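To: zinow-houses list
Subject: Re: Pull spacing and stone floor, kitchen redo

On 29 Jan 2006, a list member in Nostby wrote:

> We are redoing the kitchen in a house from the fifties. The boxes
> are sound so we are keeping them and having new fronts made. Two
> things I can't settle. First, bar pulls or knobs, and if bars, which
> way should they run on the tall doors? Second, my husband wants
> marble on the floor and the man at the tile place tried to talk him
> out of it. Has anyone lived with it? We have a dog and a back door
> that opens straight into the room.

We finished ours in October, so most of this is still fresh. I'll take your questions in order and then add one you didn't ask.

PULLS

Bars, and vertical on the doors. We started with knobs and took them off after a month. They are fine on a light door, but the pantry door is 54 inches high and with a knob you end up pulling on it with two fingers. Drawers get a horizontal bar, centered, same length as the ones on the doors if the drawer is wide enough. I would not mix lengths unless you have to.

Make a drilling template out of scrap before you touch the new fronts. Measure from the corner of the door on the opening side, not from the hinge side, or any difference in door width will show up as a crooked line of pulls across the room. I bought a metal template first and it was no better than the scrap one.

Check the screws. The ones in the bag with ours were too short for the drawer fronts, which are two layers thick, and the hardware store in Tratero was out of the longer ones for three weeks.

For color we went dark. Light ones vanished against the wood when we held them up in the evening. A slim bar in dark reddish-brown is close to the look I had in mind. 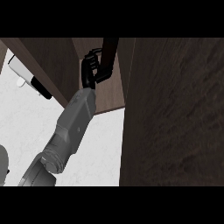
FLOOR

We have marble and I would do it again, with conditions. Ours is honed. Polished is slick when the dog comes in from the rain, and you will have that problem with your back door. We put a long mat there and it stays there from fall to spring.

It does etch. Vinegar, lemon, tomato, wine. Sealer slows down stains but does nothing about etching, and the tile place should have told you that. On a honed white floor the dull spots are hard to find unless you get down and look across it toward a window. I have found two. There are probably more.

Ours came from the Szabó yard. They had two grades, and we paid $17 a square foot for the plainer one. Order extra. We had 43 tiles left over, which sounded like a lot until the plumber dropped a wrench and I needed four of them. Open every box before anything is set and lay the tiles out dry. The veining varied a good deal from box to box, and our setter would have used them in the order they came.

A pale floor with faint veins goes well with wood fronts, better than I expected from the samples.

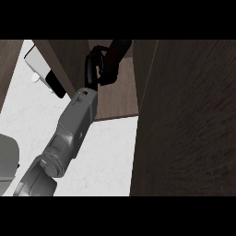
White marble with gray veining, wooden cabinetry

WHAT YOU DIDN'T ASK

Find out what is under the old floor before you order stone. We had two layers of sheet flooring over boards, and the boards moved. Stiffening the joists and putting down backer cost $1000 we had not planned on. It also raised the floor enough that the dishwasher would not slide back in under the counter, so measure that opening first.

If there is old sheet flooring, have a piece tested before anyone scrapes or sands it. In a house that age it could have asbestos in it.

I still have the drilling template and can mail it if your pulls have three-inch centers. Write me off list for that. The question about hinges from last week I can't help with, as we kept the old ones.

--
zinow-houses: send "help" in the body of a message for list commands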